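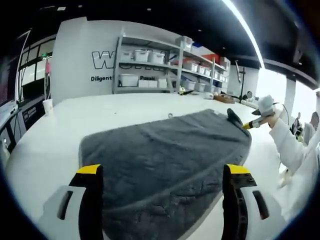

Sulden gathers examples of everyday handwork for teams that train robots. A customer tells us what its machine should learn to do, and we do that job by hand, many times over, with a camera on each tool. Cloth is a large part of the work. A grey towel on a white table, with a hand-held gripper at the near edge and another at a far corner, is a typical start, and the yellow tips make the fingers easy to find in the footage later.

We began as two people with one table. The company now has 30 staff, 13 of them recording full time. The others check, label and pack the results, or look after the tools. 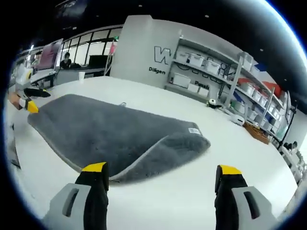

Each job starts with a written task sheet. It says which item is used, how it should lie at the start and what counts as finished. Operators follow the sheet but work at their own pace, and we ask them to keep the slips and second tries in. A model that has only seen clean runs does poorly when a corner gets away from it.

Every recording is then watched by a second person. Our largest set to date, Nester, holds 3306 accepted examples of towels and other small cloth items. Another 304 were turned down – most for poor timing between the two tools – and are kept apart for customers who ask for them.
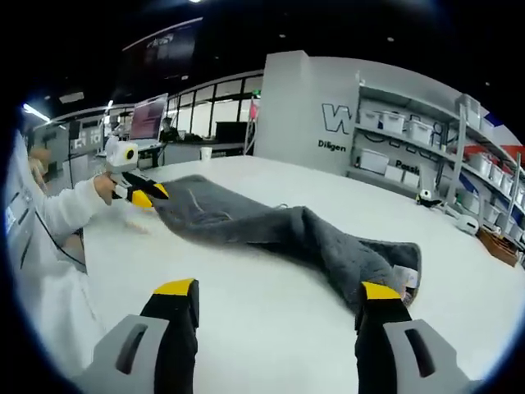 Page text by Geetha Shenoy, Operations
Updated March 2021

Anitha Reddy runs training for new operators. It takes a week, and the first days are spent on cloth, which is harder to handle well than boxes or cups. After that, people move between projects so that no set depends on one pair of hands.

A second project, Raju, opens in May and will cover sorting and putting away. To ask about either set, or to apply as an operator, please use the contact form.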